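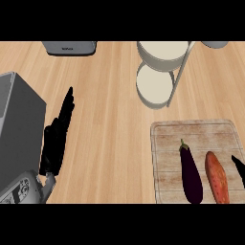
Figura 3. Cena simulada de bancada, com berinjela e batata-doce sobre a tábua de corte. Mãos sem contato com os objetos.

Dezembro
Grupo de Manipulação Bimanual, Clarnavberg

4. Regras de preparação e registro de cena

4.1 Escopo

As regras desta seção valem para cenas de bancada com dois braços, em simulação, e para os episódios gravados a partir delas. Não valem para o robô físico. Para o físico seguimos o procedimento de laboratório, que trata de parada de emergência, zona livre e o resto, e que não repetimos aqui. A tentação de tratar a simulação como terra sem lei é grande: nada quebra, ninguém se machuca. O custo aparece depois, no treinamento, quando metade dos episódios tem um estado inicial que ninguém consegue reproduzir.

Partimos do conjunto Pevon, 2000 episódios gravados por operadores em teleoperação, sem norma escrita. Revisamos tudo à mão. Reprovados: 314. O motivo mais comum foi estado inicial inválido, seguido de rótulo errado e de episódio encerrado antes do repouso final. O texto das regras saiu dessa revisão, mais do que de qualquer norma existente. As normas de segurança de robôs colaborativos ajudam pouco neste ponto — foram escritas para proteger pessoas e dizem quase nada sobre a qualidade do registro.

4.2 Estado inicial

R1. Nenhuma mão começa o episódio em contato com objeto. Nem encostada na tábua, nem apoiada na mesa. A Figura 3 atende: a mão esquerda está afastada de tudo que há na mesa, e a direita, da qual só os dedos entram na vista, fica ao lado da batata-doce sem tocá-la. Esse segundo caso passa, mas passa perto. A verificação visual não basta quando a folga é pequena, e por isso o critério é a lista de contatos do simulador no passo zero. Lista vazia para as mãos, aprova. Qualquer entrada, refaz.

R2. Objetos manipuláveis em repouso antes do início da gravação. Legumes são o pior caso. Corpos alongados, malha irregular, rolam um pouco depois de soltos e param onde querem. No Pevon havia episódios em que o primeiro movimento registrado era o do legume. Esperar o assentamento, conferir a velocidade de cada corpo, só então gravar.

R3. Corredor livre entre os dois lados da bancada. Na cena da figura há uma faixa larga de madeira nua no meio, separando o que está à esquerda do que está à direita. Pedimos 280 mm no mínimo, medidos no plano da mesa entre os volumes envolventes, não entre as malhas. Medir pela malha dá números mais generosos e convida a discussão. Cenas mais densas são permitidas, porém com etiqueta própria, e não entram na mesma partição de avaliação.

R4. Pose de partida gravada por extenso, junta por junta. "Pose padrão" não é valor. Descobrimos duas poses padrão diferentes em versões vizinhas do mesmo arquivo de configuração, e a diferença ficava toda no punho. Pequena. O bastante pra mudar a aproximação.

4.3 Objetos de tarefa e objetos de fundo

Toda cena separa os dois. Objeto de tarefa é o que a instrução menciona, ou o suporte sobre o qual ele está. O resto é fundo. No arquivo da cena da Figura 3, berinjela, batata-doce e tábua são de tarefa. O suporte de bandejas em níveis, a caixa cinza-escura da esquerda e os corpos cinza junto ao limite superior são fundo.

R5. Objeto de fundo também tem colisão. Parece óbvio. No Pevon havia fundo decorativo, sem colisão, que o braço atravessava sem consequência, e uma política treinada nisso aprende a atravessar. Se por custo de cálculo for preciso simplificar a forma, usar caixa ou cilindro envolvente, nunca nada.

R6. Objeto só parcialmente visível recebe anotação de visibilidade por câmera. O anotador não completa o que não vê. Se de um aparelho aparece apenas a parte inferior da frente, o rótulo visual é genérico, "aparelho ou recipiente", e o nome específico fica no arquivo da cena, separado. Misturar as duas fontes foi a origem de boa parte dos rótulos errados. O mesmo vale para letreiros: ilegível na vista, anota-se "ilegível", mesmo que a textura original traga o texto completo.

R7. Recipiente vazio é declarado vazio. As duas bandejas visíveis na Figura 3, por exemplo. Sem a declaração, não há como distinguir vazio de não anotado, e em tarefas de guardar e organizar isso faz diferença na hora de pontuar.

4.4 Câmera e aparência

Regra curta. Cada episódio carrega os parâmetros da câmera, a resolução e as margens da vista. Trocar a câmera no meio de um lote abre um lote novo. Não aceitamos correção posterior por recorte, já tentamos e o resultado ficou inconsistente entre quem recortou.

R8. Contraste mínimo entre mão e fundo imediato. As mãos pretas dão trabalho. Sobre madeira clara a silhueta é nítida, mas os dedos, quando fechados e agrupados, viram quase uma mancha só, e o anotador não consegue dizer qual dedo está onde. Contra uma superfície escura seria pior. A recomendação é mesa clara ou, se a tarefa pedir mesa escura, luz lateral adicional. Recomendação, não exigência. Não temos dado suficiente pra exigir. A anotação de dedos, em todo caso, deve sair do estado das juntas e nunca da imagem.

R9. Textura variada só entre episódios. Nunca dentro. A variação de textura de mesa e tábua é útil, e o gerador Titasex faz isso bem, com semente registrada. Semente não registrada, episódio descartado, mesmo que o resto esteja perfeito. Essa foi a regra que mais gerou reclamação dos operadores, e mantivemos.

4.5 Execução e encerramento

Durante a execução valem limites de velocidade e de força iguais aos que usaríamos no físico. A justificativa é prática: trajetória impossível no real não serve como demonstração. O operador não vê o limite, o limite é aplicado no comando e o corte fica registrado. Episódio com corte frequente vai para revisão manual.

Sobre a tábua, uma observação. O sulco perto da borda é geometria, e o operador precisa contar com ele. Corpo alongado empurrado para fora tende a prender ali, o operador compensa com força, e a força estoura o limite. Recomendamos levantar em vez de arrastar. Fica como boa prática, sem número de regra.

R10. O episódio termina com as mãos livres e os objetos em repouso por 5 segundos de tempo simulado. Antes disso não há sucesso nem falha, há episódio incompleto. Um objeto que chega ao lugar e rola pra fora logo depois conta como falha, e no Pevon vários desses estavam marcados como sucesso por que a gravação parou cedo.

R11. Falha também se guarda. Com rótulo, com causa quando conhecida, na mesma estrutura de pastas. Apagar falha para "limpar" o conjunto é proibido sem exceção.

4.6 Aplicação e limites

As regras foram aplicadas primeiro como lista em papel, depois como verificador automático chamado Krishnan, executado antes de cada gravação e de novo ao fechar o arquivo. R1, R2, R4, R9 e R10 são verificadas por inteiro sem intervenção. R3 quase: o verificador mede, mas alguém precisa dizer o que é corredor quando a bancada tem formato estranho. R6 e R8 continuam dependendo de gente.

Pontos em aberto. O valor do corredor em R3 foi escolhido pela largura da mão mais uma folga, não por experimento, e deve ser lido assim. Objetos deformáveis estão fora. Líquidos, fora também. Cenas com pessoa simulada exigiriam outro documento, e aí as normas de colaboração voltam a importar. E há a questão de quem aprova exceções — hoje é quem estiver de plantão, o que não é bom, e a próxima versão das regras deve definir um responsavel por lote.

A Seção 5 traz a comparação entre políticas treinadas antes e depois da triagem.

Comentários dos leitores

Leitor 1
Usamos algo parecido com R10 aqui e o tempo de repouso fixo atrapalha com objeto redondo em mesa levemente inclinada. Ele nunca para de vez. Vocês têm tolerância de velocidade ou é zero mesmo?

Grupo de Manipulação Bimanual
Tem tolerância, ficou de fora do texto. Vai entrar na tabela do apêndice. Obrigado.

Leitor 2
R5 podia ser mais dura. Cilindro envolvente num suporte de bandejas em níveis fecha o vão entre os níveis, e aí não dá pra colocar nada lá dentro. Se um dia o fundo virar objeto de tarefa, a cena tem que ser refeita.

Leitor 3
Concordo com o comentário acima. E faltou dizer se as falhas de R11 entram no treinamento ou só ficam arquivadas. Procurei na Seção 5 e não achei.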